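Bananas ripening too fast next to other fruit

Asked in Food Storage - 427 views

I keep mixed fruit in one open spot at 68 F. Since October the bananas go brown well ahead of the rest. Does distance matter, or only airflow?

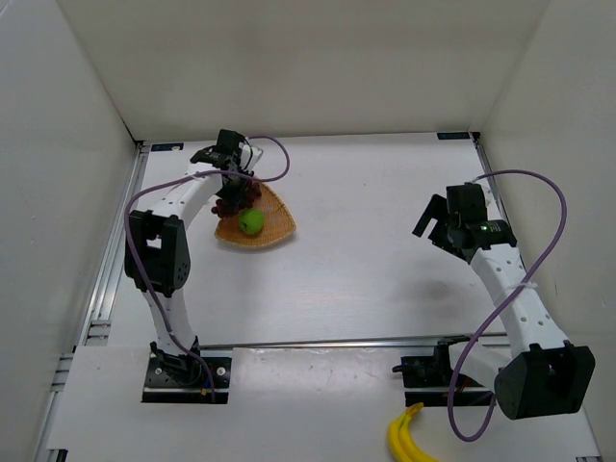
Dremico replied:
Both, but airflow more. Ripe apples and bananas give off ethylene, and it builds up in still air. Move apples to the fridge and hang the bananas.

8 votes

Thampi replied:
Wrap the stems in plastic. Works for me.

Wuketti replied:
Stem wrap slows it slightly - separating the fruit does more. Don't chill bananas while they are green.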